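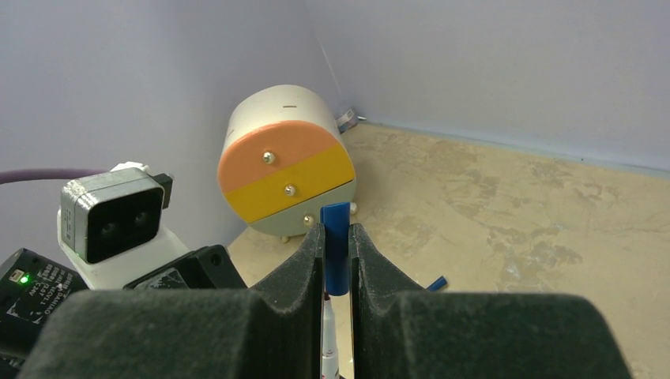

Ratih Pelupessy holds that a marker should be capped the moment the hand stops writing, and she repeated the point several times when we spoke on June 19, 2020. "People put the cap down somewhere else," she said. "Then there are two things to look for."

Pelupessy keeps the writing supplies for the Kiltard office, where the stock stands at 600 markers. Each department draws eight at a time and returns the spent ones before drawing again. The practice was adopted from the Skargate branch, with one change – colors are now issued separately.

"Black goes first, always," she said. "Orange lasts, and then everyone wants it in the same week."

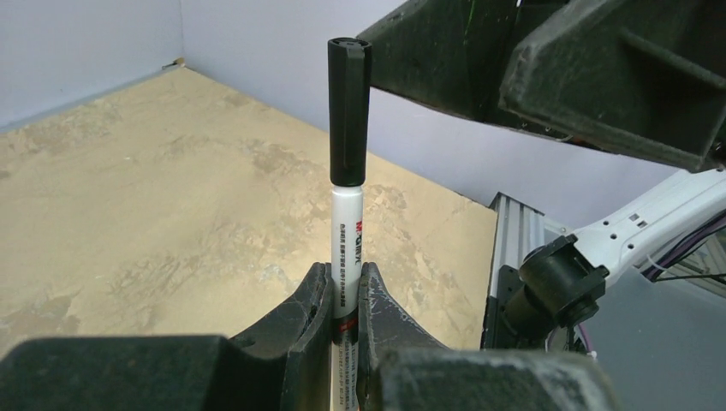
How should markers be stored between uses? Flat, in a closed drawer, with the caps pressed on until they click.

Llinos Lloyd, who shares the supply desk, takes a firmer view of discards. In June she tested 95 returned pens on scrap paper and put 69 of them back into stock. "A faint line on a glossy board is often the board," she said. "Try paper before you throw anything out."

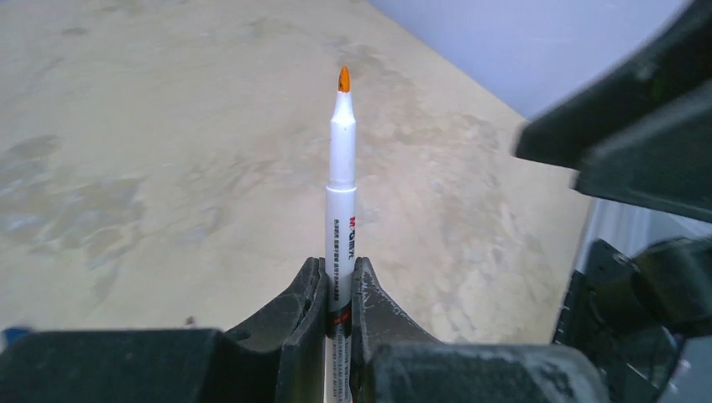

*An orange-tipped M&G marker, uncapped.*

Both women expect the drawing list to remain on paper for the present. Lloyd initials it on Fridays.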